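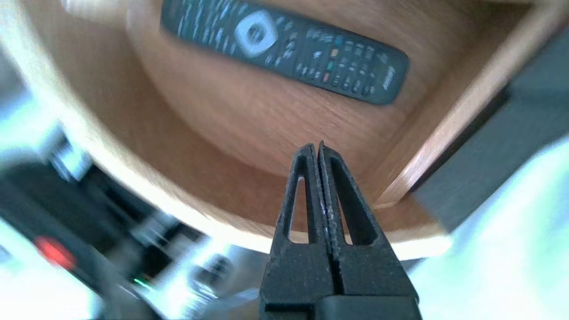 According to Katherine Yupanqui, the second album of Grokelance is the one where the band stopped to copy its heroes, and many later reviews have repeated her opinion.

Grokelance is a doom metal band from the town of Sosgate. It was formed by four school friends who had played before in a punk group without a name. Their music is slow and heavy, with low tuned guitars, long instrumental parts and a clean singing voice which is mixed quite far back.

History

The first recordings were made at home and were given out on cassette at concerts. Only 34 copies of the first demo were made, and all of them had a cover drawn by hand. The debut album, Ristilow, was recorded in 10 days and was released by the band itself in March of the next year. The first pressing was 377 copies on black vinyl. It received little attention in the press, but it was sold out before the summer, mostly by post.

For the second album, Suksawat, the band took a new drummer and worked for the first time with a producer from outside. The title is the family name of the bass player's grandmother, to whom the record is dedicated. It was printed in 1,000 copies and was later issued again with two extra songs from the demo.

Musical style

On Ristilow the songs follow the traditional form of the genre, with one main riff that is repeated and slowly changed. Suksawat has shorter songs and more changes of speed. An organ is heard on three of them, and the last one, "Salt Road", has no drums at all. The words are mostly about the sea, bad harvests and the death of relatives. The singer has said in interviews that he writes them after the music is finished, and that he often removes half of the lines during the rehearsals.

Reception

Opinions about the debut were divided. Some writers liked its raw sound, while others found the drums too weak and the opening song too long. Suksawat was received better. Yupanqui praised the guitar work in her review but did not like the organ, which she called "a guest who came too early". The band played both albums in full in Sosgate on February 4, 2024, and a recording of this concert was offered as a download.

Discography

Demo (cassette)
Ristilow (album)
Suksawat (album)
Live in Sosgate (download)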